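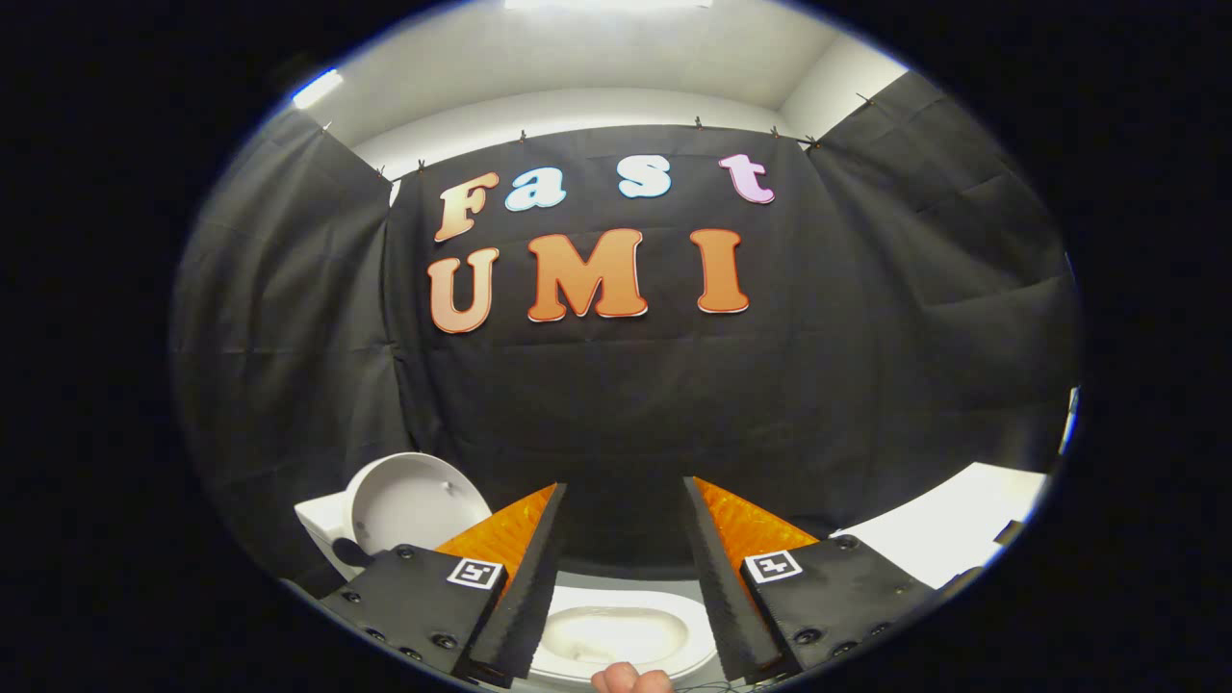 Soledad Sepúlveda

Okay, reopening this one because the backdrop rule bit us again! Short version for whoever picks up the Collado queue: 74 takes from the April batch got bounced by the Birnbridge checker, all with "background not compliant," and I've been arguing with it since lunch.

First thing I tried was rerunning the check with the newer profile. Same result. Then I went and read the capture rules properly (should've done that first, I know) and section 2 says plain dark fabric on every side the gripper can see, no gaps where panels meet. We have black curtains left, right and center, but there's a narrow white gap up near the top of the left corner. That's a fail as written.

The lettering is the part I can't settle. The rules say "no text behind the work area," and we've got Fast UMI up there in big colorful letters. Flinska read that as labels and paperwork only. I read it as text – it's text! Can someone from Ellitz rule on this?

Markers on both finger plates aren't flagged, so please leave those alone. Folds and creases in the fabric are allowed too, I checked.

What I've done so far: put the batch on hold, asked for overlapping panels with extra clips in that corner, and left the other 1,194 takes as passed. Not closing until I hear back about the letters.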